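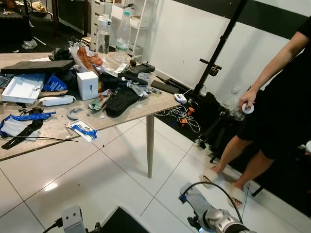
Margus Venckus asked that the minutes of the March meeting be corrected before anything else was dealt with. The stormwater levy had been recorded as deferred when it was in fact carried. Correction accepted.

CLOSTSIDE RESIDENTS' ASSOCIATION
General meeting, August 18, 2019
Present: D. Crenshaw (chair), M. Venckus, L. Ragnarsson, O. Ambrose
Apologies: X. Okafor

1. Drainage, Holloway lane
L. Ragnarsson tabled the revised levels. The existing pipe falls the wrong way over 40 metres between the two pits. Relaying to the correct grade was preferred to a pump, on grounds of maintenance. Two quotes received – Jolesine and Flilside. Jolesine excludes kerb reinstatement and disposal of spoil. Flilside includes both.

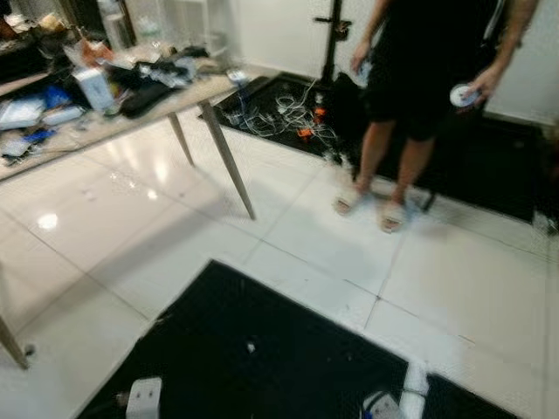

Minutes taken by Otis Ambrose

Moved Crenshaw, seconded Ragnarsson: that the Flilside quote be accepted subject to written confirmation of the pipe class. Carried, Venckus abstaining.

2. Street trees
Roots have lifted the footpath outside four properties. Council's reply is still outstanding. The meeting agreed not to grind the concrete in the meantime, as the slab is already thin at the joints. O. Ambrose to write again.

3. Correspondence
Letter from X. Okafor on the colour of the replacement bollards – noted, held over until she can attend.

4. Other business
Key to the meter box at the Holloway end to be returned to the chair.

Meeting closed 8.40 pm.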